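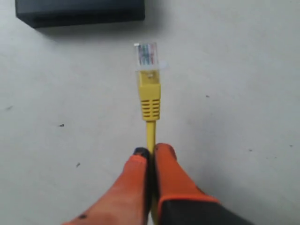 Imham Adds Wired Network Service Plan for Small Medical and Dental Offices

Fixed-scope plan covers cable testing, port records and spare parts for sites with up to 90 wired outlets

Imham, a provider of network maintenance for small commercial buildings, will begin offering a fixed-scope service plan for wired office networks in December. The plan, sold under the name Sitine, is intended for medical practices, dental offices and similar sites that depend on wired connections but do not employ network staff.

Sitine covers the passive and low-level parts of an office network: horizontal cable, patch cords, wall outlets, patch panels, unmanaged and lightly managed switches, and the power units that feed phones and wireless access points. It does not cover servers, desktop computers, printers or software. Customers who already hold a support contract for those items can keep it in place.

Each site receives an initial survey, in which technicians test every installed link from outlet to panel and record length, wire map and insertion loss. Links that fail are marked on the floor plan and quoted for repair as a separate item. Links that pass with a small margin are listed for retest at the next visit. Scheduled visits follow at intervals of 3 months for the length of the contract, which runs for 12 months and may be renewed.

"Most of the faults we get called out for are at the ends of the cable," said Leena Heinonen, head of field service at Imham. "A latch breaks, a cord gets pulled under a chair, someone moves a desk and plugs into a port that was never patched. The horizontal run inside the wall is usually fine. We wrote the plan around that."

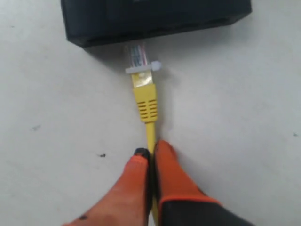

Patch cords found with a broken latch, a loose jacket or a damaged contact are replaced during the visit at no added charge, up to the allowance stated in the contract. Replacement cords are factory terminated. Imham does not re-terminate patch cords on site under the plan, though technicians may re-punch wall outlets and panel positions where there is enough slack in the run.

Port records are a required part of the service. The survey produces a table that lists each outlet, its room, its panel position, the switch port it is patched to and the type of equipment connected. The customer gets a copy as a spreadsheet and a printed sheet for the network closet. Changes made by office staff between visits can be sent by email and are entered within two working days.

The records are kept in Plodosent, the asset system that Imham has used internally for its larger building contracts. Sitine customers will have read-only access to their own site through a web browser. Access for a second party, such as a phone vendor or an outside IT firm, can be granted on written request from the customer.

Hiyori Higuchi, who manages Plodosent, said the system was changed in several places for the new plan. The building view was removed for single-floor sites, and the equipment form was cut down to the fields that technicians fill in during a normal visit - maker, model, serial number, location and date of last check. Serial numbers are read from the label on the equipment where one is present and legible, and entered by hand in other cases.

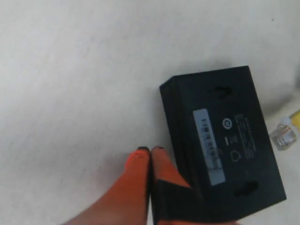
Spare equipment is handled by pool. Imham will hold switches and power units at its own depot, matched to the models recorded at each customer site. When a covered unit fails, a replacement is sent out set up with the same port settings as the failed unit. The standard response is next working day. A same-day option is available for sites within 90 minutes of the depot by road.

Three dental offices took part in a trial of the plan. According to Niilo Pitkänen, who ran the trial, the main change made as a result was to the timing of visits. Link tests require a short interruption at each outlet, and the original daytime schedule conflicted with X-ray transfers. Visits now start after 5:30 p.m. unless the customer asks for another time.

Pricing is set by the number of outlets in service at the time of the survey. Outlets that are installed but not patched are tested once and are not billed. Sites with more than 90 outlets will continue to be quoted under Imham's standard building contract.

Orders are open now for surveys beginning in December. Inquiries about coverage and contract terms should be addressed to Martti Kinnunen, commercial sales, Imham.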